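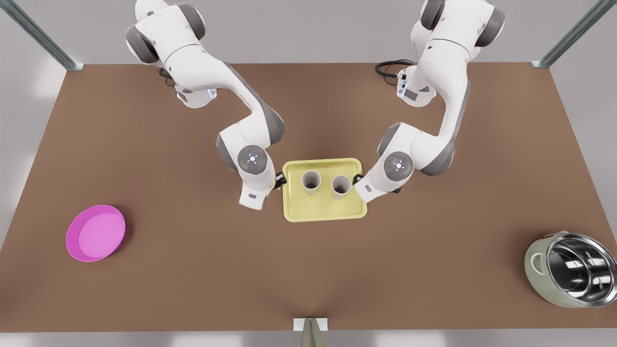 Figure 1. Brown work surface, rendered, seen with the pale grey floor around it.

Surface Colour and Finish, Unit 4: Matt Browns
Course notes, R. Gatti
Revised 2022-02-11

4.1 Scope

This unit covers the specification of matt brown coatings for horizontal work surfaces. It assumes Unit 3 (gloss measurement) has been completed. Wood stains and oils are dealt with in Unit 6.

4.2 Terms

Hue: the attribute by which a colour is called red, yellow, green or blue. Brown has no hue of its own. It is a dark orange or dark yellow-red seen against lighter surroundings.
Lightness: how light or dark a surface looks compared with a white under the same lamp.
Chroma: the strength of a colour compared with a grey of equal lightness.
Sheen: gloss seen at a low angle. A coating may read as matt from overhead and still show sheen at 85 degrees.

4.3 Why brown shifts

A brown panel placed on a black ground looks lighter and more orange. The same panel on a pale grey ground looks darker and closer to a true brown. Samples must therefore be judged on the ground they will be used with. The Kitton panels are supplied with a grey card for this purpose; return the card with the panel.

Lighting has a second effect. Under a warm lamp the red part of the coating is strengthened and two browns of different make-up may match. Under daylight they may part. This is metamerism, and it was the cause of the complaint in the Cudero case study (reading pack, item 2). 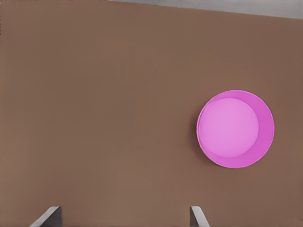
4.4 Flatting agents

Matt finish is obtained by adding fine silica or wax to the coating. The particles roughen the dried film and scatter light. Effects to note:

Lightness rises slightly, as scattered white light is added to the body colour.
Chroma falls for the same reason.
Rubbing polishes the high points, so worn areas turn glossier and look darker.

Stir the tin before use. Silica settles, and the top of an unstirred tin gives a glossier film than the bottom.

4.5 Practical work

Coat panel 18 from the Skillidgate set in two passes and leave to dry flat. Read the gloss at 60 degrees in both directions. Take three readings in each and record the mean. Repeat at 85 degrees. Compare the colour with Eichhorn card 164 in daylight, then under the warm lamp. 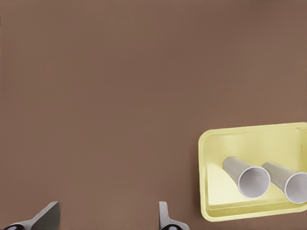 Figure 2. Pale yellow tray on a matt brown top.

4.6 Colour against colour

Yellow and brown may share a hue and differ mainly in lightness and chroma. Where small items are kept on a brown surface, a pale colour gives better contrast than a saturated dark one.

4.7 Reading

Course reader, pages 35 to 52. The June paper will include one question on metamerism.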